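Laundry room at Pudstead: folding and sorting

The shared laundry room at Pudstead has been in use since May, and the big fabric-covered surface has become the place where most of the folding gets done. The cream cover comes off for washing once a month — please don't iron on it, as the cloth underneath scorches easily.

Amber Dewulf has asked that cloths be kept apart from clothing from now on. Last month 273 items went through the machine and 18 were put back in the wrong place, most of them cleaning cloths that had ended up among the shirts.

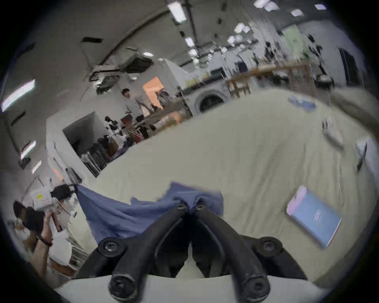 Blue cloths are for kitchens and should be folded in four. Anything with a hole in it goes to Harish Thevar for cutting into rags. Clothes go in the open compartments of the white shelving, and whatever creases badly should be hung up.

The washing machine is free from two in the afternoon on most days. Empty it when your load finishes, even if you haven't time to fold, and leave the door ajar. Spare pegs and name labels can be had from Amber, who also has the key to the back cupboard. Unclaimed clothing will be kept until the end of next month.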